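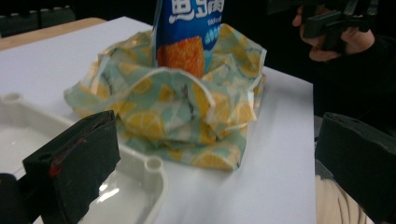
Figure 1. Wrap and snack bag task, hand-held gripper, white table.

Equipment and Budget Report, June
Project: Clutar (deformable packaging handling)
Prepared by: Aino Tikkanen, Floltgate
For: Marianna Bielecka, program office

1. Status
Collection with hand-held grippers continues at the Gillgate site. The current task set covers soft and semi-rigid items: food wraps, snack bags and shallow plastic trays. To date 1,415 demonstrations have been accepted. Consuelo Lozano reviews each batch before it is released for training.

2. Equipment in service
Two pairs of hand-held grippers are in daily use. Finger pads are treated as consumables and are replaced after 30 hours of use. The original plan allowed 60 hours. Pad spending is therefore running at twice the planned rate, and the line for spares will be used up before the end of the grant year unless funds are moved.

Tables, lighting and recording computers need no further spending.

3. Planned purchases
a) Finger pads, 34 sets. The supplier, Piątek, has quoted a fixed price for a single order. Delivery is in two lots.
b) One additional pair of hand-held grippers, to be kept as a spare. A fault in either working pair currently stops one of the two stations.
c) One fixed arm with a parallel gripper, for replaying trained policies. Eugeniusz Sowa has compared two models. The smaller arm meets the payload requirement but its reach is short for the far side of the table - the larger one is preferred if the mounting plate can be reused.

4. Budget position
Of the equipment allocation, 69 percent is spent or committed. Items a and b fit within the balance. Item c does not, and would require a transfer from the travel line. Angharad Beddoe has confirmed that the travel line can cover the difference without affecting site visits already booked.

5. Decisions requested
Approval of items a and b at the quoted prices.
Approval in principle of the transfer for item c. The final arm quote will follow once the mounting plate has been measured.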